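How to Budget for a Pair of Hand-Held Grippers

By Kevin Cáceres

Price per gripper is the figure most buyers ask for first, and it covers less than half of what a two-handed setup costs to run. The steps below follow the order we use at Nundgate when a purchase request comes in.

Start with the objects. Write down what the grippers will pick up before comparing any models. A household tabletop list usually mixes rigid boxes, soft goods such as knitted gloves, loose chain and clear plastic. Each group places a different demand on jaw opening and pad grip. 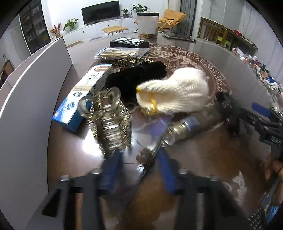 Planning & Purchasing

Step 1. Fix the quantity. Two-handed work needs 2 grippers per operator. Add one spare for the site, so a single-operator site orders 3. Do not share a spare between sites.

Step 2. Separate wear parts from the body. Finger pads go on their own budget line. Ask the vendor for the pad price, the minimum order and the lead time in writing. Wim Dewulf in our stores office allows 30 pads per site for the first order and adjusts after that. Pivot screws go on the same line.

Step 3. Plan the table. Polished or glass-topped furniture reflects windows and ceiling lights, and strong glare can hide whatever lies under it. Check the surface at the time of day you intend to work.

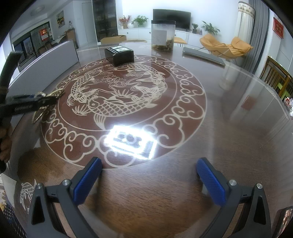
If the glare cannot be moved, price a blind or a matte cover now. Either one is cheaper than repeating a session. Measure the clear area as well, with both operator arms extended, and leave a margin at the rim for small items.

Step 4. Budget for the objects themselves. Small items get lost and glass gets broken. Keep a stock sheet with a replacement price for every item, including cheap ones such as hair clips and cotton swabs. 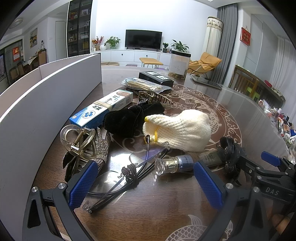
Eyeglasses and stoppered bottles belong in a separate fragile group with duplicates bought in advance. Slim items lying against each other take more attempts, so allow extra operator time for them.

Step 5. Total it. Our last single-operator request came to $2,384, covering grippers, pads, screws and table objects. Labor was quoted separately. Send the sheet for approval with the vendor's written pad price attached.

Related articles
Clirnis or Kulness: Comparing Service Contracts
Pad Wear Log: A Blank Template
Dima Chidiac on Leasing Short-Term Equipment
Storage Costs for Recorded Sessions
Setting Up a Second Site at Abugri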